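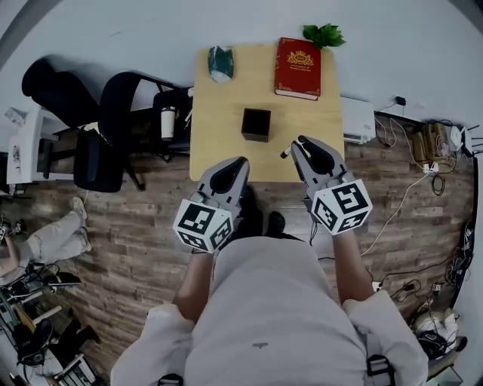 Sotomayor Opens Walking and Biking Link to Halell School

Jan 11, 2024 - The town of Sotomayor has opened a shared walking and biking path between the Tukis neighborhood and Halell Elementary School. The path lets students reach the school without using the shoulder of Veltell Road.

The paved path is 3,695 feet long and crosses Veltell Road once, at a new crosswalk with flashing yellow lights. Bike racks have been added at both school entrances. Work took almost 6 months and was finished during winter break.

"Families in Tukis have asked for this for years," said Carmela Quintana, active transportation coordinator for the town. "A lot of them live close enough to bike but were driving because of the road. We expect to see more kids on two wheels this spring."

The town will offer 4 bike safety classes for students in grades 3 and up. Classes are free and cover hand signals, helmet fit, checking brakes and tires, and crossing at the new signal. Students should bring their own bike and helmet. A small number of loaner helmets will be on hand - parents can reserve one when they sign up. Registration opens later in January at the school office and at Town Hall.

The path is open from dawn to dusk. Electric bikes are allowed at low speed, but motor scooters are not. Snow will be cleared on school days before the first bell.

Lighting along the Tukis end is planned as a separate project. Questions about the path or the classes can be directed to the Sotomayor Public Works Department, Active Transportation Office.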